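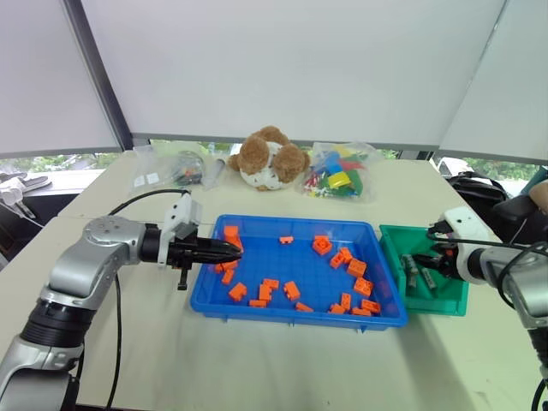

Weekend and Evening Receptionist, Mabaso Community Center

Mabaso Community Center is looking for a part-time receptionist to cover evenings and weekends at our main building. The post is 19 hours a week and starts in February. It is a permanent position with paid vacation after the first 5 months.

The front desk is the first stop for people coming in to classes, rentals and the after-school program. You would be working alongside one other receptionist on weekend mornings and on your own in the evenings until we close at 9:30 p.m.

What the job involves

Greeting visitors and answering the phone
Taking class registrations and payments
Booking rooms in Planditow, our scheduling system (we will train you)
Handing out and signing in keys
Keeping the notice boards and the lost property shelf in order
Locking up at the end of the evening shift

We have around 171 people through the doors on a busy evening, so you should be comfortable dealing with a line at the desk and a ringing phone.

What we are looking for

A high school diploma or equivalent
At least one year of work with the public, paid or unpaid
Clear spoken and written English. A second language is useful but not required
Basic computer skills, including email and spreadsheets
Current first aid certificate, or willingness to get one at our expense

The successful applicant will need to pass a background check before starting.

Pay and hours

Pay is $1,662 a month before tax. Evening shifts run from 4:45 p.m. to 9:45 p.m. Weekend shifts are shared on a rota that goes out a month ahead. Swaps are allowed if both people agree and the office is told.

How to apply

Send a resume and a short cover letter to Nandi Tshabalala, Office Manager, or leave them in an envelope at the front desk. Please include two references, one of them from a recent employer if you have one. Interviews will be held at the center with Nandi Tshabalala and Riaan Radebe, and travel costs within the county can be claimed back.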